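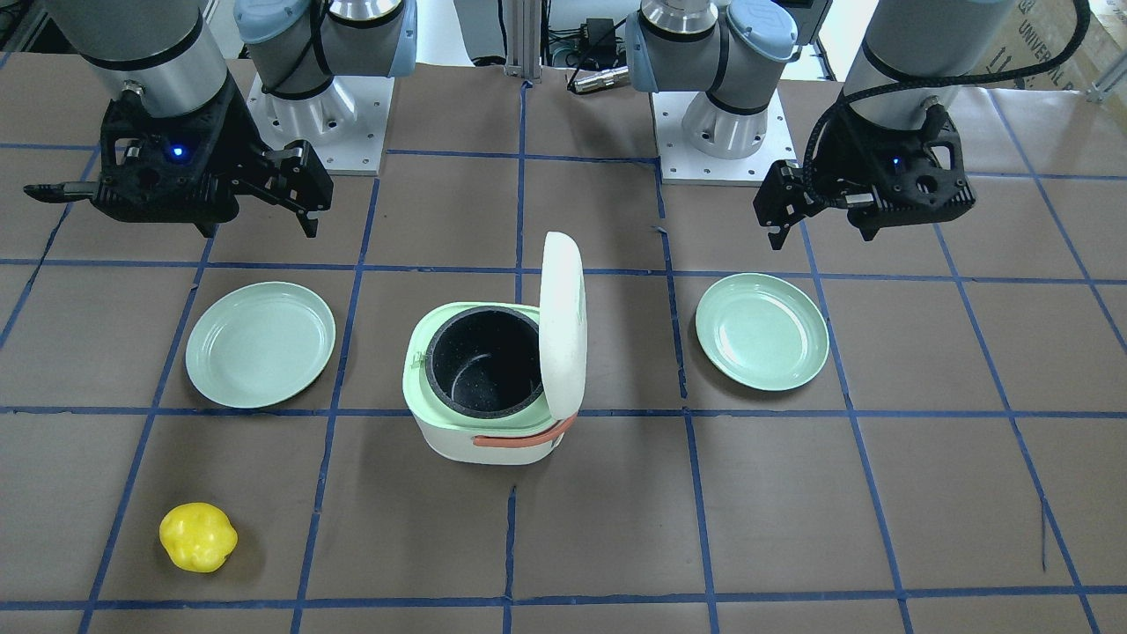
Capítulo 4
As tarefas de casa e o problema do resto

A pergunta que abre este capítulo é simples de enunciar: as máquinas já sabem fazer o trabalho doméstico? Quem acompanha a publicidade do setor dirá que sim, ou que falta pouco. Quem já preparou um almoço para crianças com pressa terá mais reservas. Pôr uma mesa, abrir uma panela, guardar um legume são gestos que um adulto executa enquanto pensa noutra coisa, e é por isso que tendemos a julgá-los fáceis. Repare-se, porém, nas condições em que costumam ser ensaiados: um tampo dividido em quadrados por fita azul, dois pratos verde-claros, uma panela de arroz com a tampa levantada, um pimentão amarelo isolado na sua casa da grelha. Nenhuma cozinha habitada tem este aspeto às oito da noite. A grelha resolve de antemão uma parte do problema que o robô deveria resolver, a de saber onde as coisas estão e quanto espaço há entre elas.

Convém separar, desde já, três afirmações que o entusiasmo mistura. A primeira é que um braço mecânico consegue executar determinado movimento. A segunda é que o consegue repetir quando os objetos mudam de lugar. A terceira é que o faz numa casa qualquer, sem um técnico por perto. A passagem de uma a outra exige provas próprias, e a maior parte das demonstrações só oferece as da primeira.

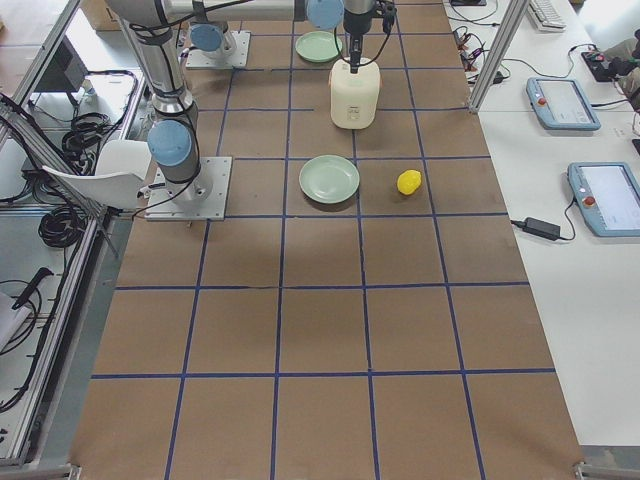
Figura 4.1 - Uma das garras sobre a panela de arroz, com dois pratos e um limão na mesa. À direita, as consolas de comando, cada uma com o seu botão vermelho de emergência.

O leitor fará bem em olhar também para o que rodeia a mesa de ensaio. Cabos, consolas e estruturas de alumínio raramente entram na conta quando se diz que um robô "cozinha", mas ocupam espaço, custam dinheiro e pedem quem os entenda.

Veja-se o caso da Rivano, que usaremos ao longo do capítulo. A empresa anunciou que o seu sistema Pirkemon tinha completado 300 ciclos de uma tarefa de cozinha. O número impressiona até se ler o anexo do relatório: eram sempre os mesmos 9 objetos, sobre a mesma mesa, com a mesma luz. Quando a equipa trocou a panela por outra, com a pega noutro sítio, o trabalho de programação recomeçou quase do princípio. O relatório chama a isto "adaptação". Um comprador chamar-lhe-ia outra coisa.

Nas oficinas o quadro é um pouco melhor. A linha de embalagem da Retitz, que estudaremos na secção 4.3, funciona porque as peças chegam sempre na mesma posição e porque a fábrica foi desenhada à volta da máquina. Uma casa não se redesenha assim - e, se fosse preciso fazê-lo, seria justo perguntar quem está a servir quem.

Antes de prosseguir, escolha uma tarefa que faça todos os dias e escreva, passo a passo, tudo o que precisa de saber para a concluir. Inclua o que faz quando algo corre mal: a tampa que prende, o prato que escorrega, o legume que rola para o chão. Guarde a lista. Voltaremos a ela na secção 4.2, ao comparar o protocolo de ensaio da Wogan com o da Rivano.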